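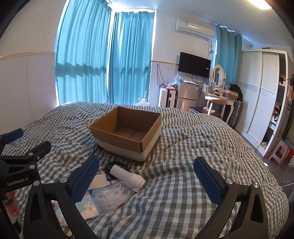

Slide 1. Hand-held gripper, jaws open, bed-clearing task. View from the tool camera.

SPEAKER NOTES - comparing hand-held grippers in real bedrooms
16 June 2021, version with the cuts. Aim for under an hour incl. questions, they will cut the mic at 60 min.

SLIDE 1 (leave it up while people sit down)

Say hello, say thanks to the Zulitz people for the room. Don't read the title out.

Start with the picture. Ask: where would you close the jaws first? Let them shout. Most rooms say the box. Then point at the small stuff in front of it, the bag of cotton swabs, the white card, the cylinder with the coiled black cable behind it. Those are the hard ones. Box is easy, you've got a big stiff edge. A thin plastic bag on a rumpled duvet is where pads earn their money.

Point at the pads too. Dark blue, textured, one on each jaw. The pads are half of this talk. People in the back can't see texture so pass the spare set around NOW, not at the end like last time (they went missing till after lunch).

Also the light. Daylight glowing through turquoise curtains on one side, ceiling light on at the other. Come back to that at slide 6.

SLIDE 2 What we compared

Two hand-held grippers, two pad materials each, two camera lenses. Call them Vilto and Ciltitz, that's what the file names say. Do not get into which shop built which, long story and it eats time.

Vilto: longer jaws, opens wider, heavier at the front. Wrist feels it.
Ciltitz: shorter, quicker to close, lighter. Narrower opening, won't take a big box by the outside.

If anyone asks why not a full arm. Answer: the arm comes in the second half, we wanted to sort out the fingers first. Swapping fingers on the arm took us most of a morning each go. By hand you swap with a screwdriver and you're done.

SLIDE 3 The task

Clear a bed. Mixed small things on soft cover, put them in an open box. Box sits on the bed too so it shifts when you push it. That's on purpose, please say so, somebody always asks why we didn't put it on the floor.

Rules, say fast:
- one hand on each tool
- no pinching the cover on purpose
- item counts when it's inside and the jaws are open again
- if it drops you may retry, retry is logged

241 attempts kept for the talk. More were recorded, the ones with a dead encoder or a full card got tossed. Don't hide this. Someone in February asked and I mumbled.

SLIDE 4 Pads (slow down here)

Smooth pad vs textured pad. Same gripper, same person, same pile.

Cardboard: no real difference. Both hold.
Hard round things: textured better, smooth one lets them roll out when you tilt. You can feel it go before you see it go.
Thin plastic bags: textured better by a lot on the first grab. But it lets go late. You open the jaws over the box and the bag hangs there on one finger. Then you shake it. Shaking looks awful in the data, the arm copies the shake.
Cotton and tissue: both bad. Textured one picks up fluff and after a while it's a smooth pad with a beard. Clean between runs! We didn't at first and the early numbers drift becuase of it.

PLAY CLIP A. If no sound don't fix it, there's nothing to hear.

SLIDE 5 Grabbing the cover by mistake

This is the big one. Soft cover comes up with the item. Happens way more with the wide jaws, you come in low and the tips plow in.

What helped:
Come in from above and touch down, back off a hair, then close.
Rounder tips. We filed ours. Ugly, works.
Slower close for the last bit. On the Ciltitz that's a setting, on the Vilto it's your thumb.

What did not help: stiffer pads. Thought it would. Spent two weeks. Skip the chart unless asked, it's in the backup slides.

A checked or patterned cover also messes with depth a bit, plain covers mess with it a different way. Don't claim more than that, we haven't split it out properly.

SLIDE 6 Cameras

Wide lens: sees both jaws, the pile, and half the room. Good for knowing where you are. Small items get tiny, though.
Narrow lens: nice close view of the fingertips, loses track the moment you swing round to the box.

Go back to slide 1 for a sec. Look how much the wide lens gives you past the bed: air conditioner, tv, the little fridge, mirror table with a black stool, the white wardrobe with the slatted doors. Tracking loves that. Lots of corners that don't move. Compare the plain hallway run (slide 7), where it floats off.

Windows. Exposure swings when you point at the curtains then back at the bed. Lock exposure before you start, pick it off the bed. Wide lens suffers more since it nearly always has a window in it.

Mirrors: keep short. Tracker can pick up points inside the glass. Cover it or live with it. We lived with it and threw out bad stretches after.

SLIDE 7 Tracking in the hallway

One line: bare walls bad, stick something up. Move on.

SLIDE 8 Controllers

The Paulauskas board vs the one that came with the arm. People came for this so don't rush even tho I will want to.

Same recordings played back on both. Stock one smooths everything, looks lovely, closes late. Item is gone by the time the fingers meet. The Paulauskas one follows closer and you see every wobble of the human hand in it, but it closes when it should.

We ended up on the second with a light filter on position only. Leave the jaw channel alone. SAY THAT TWICE. The jaw channel is where the info is, if you smooth it you lose the touch.

Delay: we measured from the jaw reading to motor moving. Chart on screen, read off the two bars, don't explain the whiskers unless pushed.

SLIDE 9 Hands get tired

Five sessions per person per tool. By the last one everybody is closing harder and later. Heavier tool, worse. So when you see Vilto lose on small items part of it is just arms.
We swapped the order for half the people. Should have done all of them. Own up.

Blisters on the thumb side w/ the Vilto grip. Tape. Someone will want a foam sleeve, we tried it, it slid.

SLIDE 10 So which one

Boxes, bottles, big light things: Vilto, wide open, either pad.
Small mess on a soft surface: Ciltitz, textured, cleaned often, slow close.
Only money for one: Ciltitz and a second set of pads.
Would not buy the narrow lens again.

Expect pushback from the row that builds wide jaws. Fair enough, say the tips can be fixed, the weight is the problem.

SLIDE 11 Still open

Pads that release plastic. Coating? Tried talc once, got on the lens, never again.
Cables. Anything with a coiled cord attached, the cord snags and drags its neighbors along. No good answer. Ask the room, take notes.
Left handers, we had one.

QUESTIONS likely
- Did the arm learn from the fumbled grabs? Yes we left retries in for one set and out for the other. Sets are small. With retries in it recovers better and is slower overall.
- Can we have the data? Rooms people live in, so needs sign off first. Give the email on last slide.
- Screws coming loose? Yes. Check the linkage ones before each session, thread lock on the rest.
- Force sensing? Not on these. Next round.

BRING: spare pads, screwdriver, tape, HDMI adaptor (the short one is broken), clip A and clip B on the stick AND the laptop. Skip clip B if past slide 8 and the clock is ugly.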